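Section 4. Folding T-shirts for the shelf

Read Section 3 (Washing and sorting) before you start here. The steps below are for short-sleeved T-shirts from size S to XL. For shirts with long sleeves, use Section 5. For children's shirts, use the small card in the back pocket of this guide.

4.1 What you need

A table with a smooth top, at least 70 cm deep. You should be able to lay the whole shirt flat with nothing hanging over the side.
The Enik folding card, which is 22 cm wide. A piece of stiff cardboard of the same width works equally well.
A dry cloth for the table top.
A basket for the shirts that are waiting and a free place for the finished pile.

Note: The card is the width of the Dijkstra shelf boxes with a little room on each side. If your boxes are of another make, measure the inside of the box first and cut your card 2 cm narrower.

4.2 Before the first fold

1. Wipe the table with the dry cloth. Dust goes very easily from the table to the cotton, and on gray and black shirts it is seen at once.

2. Check that the shirt is fully dry. Feel the neck ribbing and the side seams between two fingers. These places dry last.

3. Close the label inside the collar if it stands up.

4. Hold the shirt by the shoulders and shake it two times. Lay it down with the front to the table and the collar away from you.

5. Smooth it with the flat hand, from the middle to the sides. Do not pull on the hem. Pulling makes it wavy, and the fold will never lie straight after that.

Caution: Never iron directly on a printed letter or picture. If the shirt must be ironed, turn it inside out and do this before folding. The print must be cool before another layer of cloth lies on it.

4.3 Making the long strip

6. Put the card in the middle of the back, with its top edge against the collar.

7. Take the right side of the shirt at the shoulder and at the hem. Bring both over the card together, so the side seam comes across the back in a straight line.

8. Fold the sleeve back on itself. The end of the sleeve should stop at the outside fold and not pass it.

9. Do the same with the left side. Now pull out the card slowly, in the direction of the hem.

You have now a long strip with the collar at one end. The strip does not need to be perfect, but look at two things before going further: the sleeves and the hem. A sleeve that is lying crooked will make a lump in the middle of the packet, and a rolled hem will make the packet stand open on the shelf. Open the side again and repeat from step 7 if needed — it costs less time than to repair it at the end. 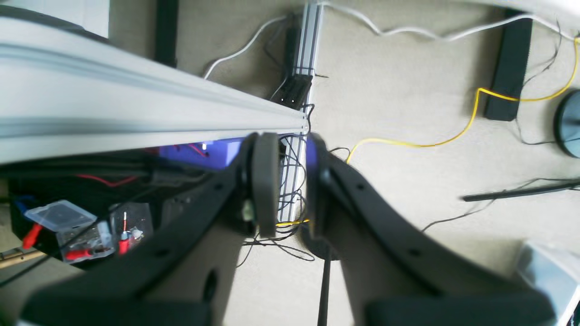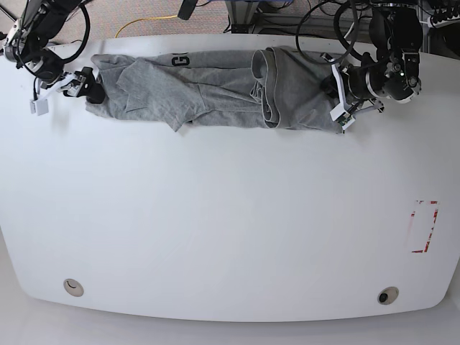
Can I fold the shirt lengthwise without the card?

You can, once you have some practice. Use the collar as your measure: each side fold begins a finger's width outside the collar. The strips will be a little different from each other in the beginning, so keep the card near and check every few shirts against it.

4.4 From strip to packet

10. Turn the strip so that the hem is toward you. Smooth it one time more with the side of the hand.

11. Fold the hem up, stopping two fingers below the collar.

12. Fold this in half again. For size XL, fold in three parts.

13. Turn the packet over. The front of the shirt is now on top, and the collar side is hidden underneath.

14. Press lightly with both hands to let the air out. Do not lean on it with your weight, or you will get sharp lines in the cotton.

Note: With a large print on the chest, it can happen that the fold goes through the letters. For daily use this makes no problem. For shirts which stay on the shelf longer than a season, move the first fold a little lower, so that the print lies flat.

4.5 Piling and putting away

15. Put the packets on each other with the round fold always to the same side. Make piles of up to 9 shirts. Higher piles lean over, and the lowest shirts get pressed.

16. Sort by color or by person, as you prefer, but keep to one system in one box.

17. Slide the pile into the box with the round folds to the front. In this way you can take out one shirt and the others stay in their place.

Caution: Do not store shirts in a closed plastic box in a room which is damp. In Drotbridge we had this problem in February with a whole shelf, and all had to be washed again.

4.6 If the result is not good

The packet is wider at one end. The side folds were not parallel. Go back to step 6 and check that the card lies straight under the collar.

The packet opens by itself. The hem was rolled, or the cotton is very thick. Flatten the hem with the hand and fold in three parts.

There is a lump in the middle. Look for a sleeve that slipped in step 8.

The shirt slides away on the table while you fold. Lay a thin towel under it, or hold the collar end down with one hand.

Section 5 continues with long sleeves and sweatshirts. Text of this section by Riet Wouters, checked by Sem Maes.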